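Ernier Cup goes back to one-day format, final round on Saturday

October
By Jankauskaitė

The oldest amateur golf tournament in the Flulleck district will be played in one day again, for the first time since 2000. The host club confirmed the change after a wet summer which left the lower part of the course closed for many weeks. 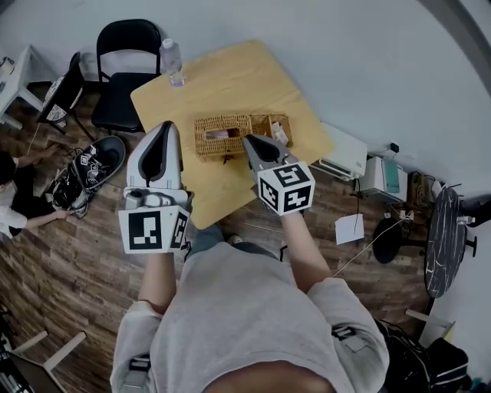 FLULLECK, October. The Ernier Cup will begin on Saturday at 7:30 in the morning, with all players starting at the same time from different holes. The field is limited to 80 golfers, and the club said that every place is already taken. A short waiting list is kept at the front desk until Saturday at 7.

In the last years the tournament was a two-day event. The first round was played at Flulleck and the second at the neighboring course in Sokeo, and the two scores were added together. Many members liked this arrangement, especially the ones living in Sokeo, but it became difficult when the two courses were not in the same condition. Last autumn the second round was stopped by fog with half of the players still on the course, and the cup was given on the result of the first day only. Several players complained about it in writing.

Under the new rules there will be one round of 18 holes at Flulleck. If two or more players have the same score, they will continue on the 16th, 17th and 18th holes. If this does not decide the winner, they will repeat the 18th until somebody is ahead. The club had used a comparison of the last nine holes before, and it admits that few people understood it.

The Sokeo club will not lose its part completely. It will hold a separate team match in the spring, and the winner of the cup will be invited to play in it without paying the entry fee. Sokeo members have also been given the first choice of tee times at Flulleck on the two days before the tournament, so that they can practice on greens they do not know so well.

The course itself will play a little shorter than usual. The 4th hole, which runs along the stream, suffered the most from the rain, and its tee has been moved forward. The bunker to the left of the 11th green is marked as ground under repair, and a ball that comes to rest there may be dropped outside without penalty. Carts may be used only by players with a medical note. The rest will walk, and the club advises shoes with good grip for the hill between the 12th and 13th. 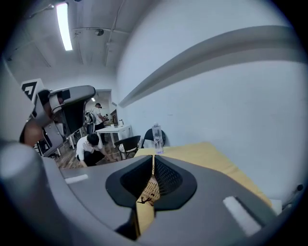

Food and drink will be organized in a simpler way than at the two-day event. There will be no cart going around with sandwiches, and the small kitchen behind the 9th green stays closed until the spring. Soup and bread will be served in the clubhouse when the round is finished, and the price is included in the entry fee. Players should carry their own water. A clear plastic bottle with a white cap, like the one standing on the yellow surface in the photo, can be refilled at the taps by the 6th and 14th tees, but glass is not permitted anywhere on the course.

Last year's winner has entered again and will start from the first hole. He took the cup with a score of 71, one stroke better than a junior player from Sokeo, who has also entered. The club record for the tournament is 66, from a year when the course had a different order of holes. Old members still argue if the two results can be compared.

There is a prize for the best score by a woman, a prize for the best junior, and a prize for the oldest player who completes the round. The last one went three times in a row to the same man, who is now 84 and has told the club that he will play again. He will be in a group with two of his regular partners, starting from the 10th, where the ground is flat.

Spectators can come without a ticket. Parking by the clubhouse is reserved for players until noon, so visitors should use the field next to the road to Sokeo, from where it is 5 minutes on foot to the first tee. Dogs are allowed on a leash, but not close to the greens.

The results will be posted on the board outside the clubhouse as the groups come in, and the cup will be given at 3 in the afternoon. If there is frost in the morning, the start will be delayed by one hour. In case of heavy rain the tournament moves to the following weekend, with the same groups and the same starting holes.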